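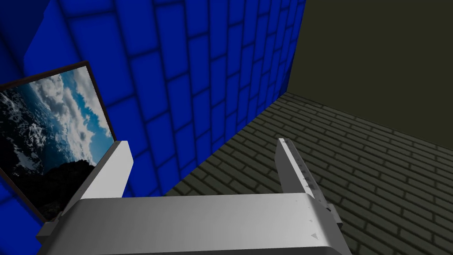 ## 4. Hanging a frame with the Finia rail

1. Hold the rail level against the wall and mark the 2 screw holes.
2. Drill each hole 34 mm deep and push in the plugs.
3. Tighten the screws by hand.
4. Hook the frame on and slide it into place.

**Note:** For plasterboard, use the anchors in bag 4.

**Caution:** Check for pipes and cables before drilling. Do not hang a frame over a bed or crib. Check the screws again each June.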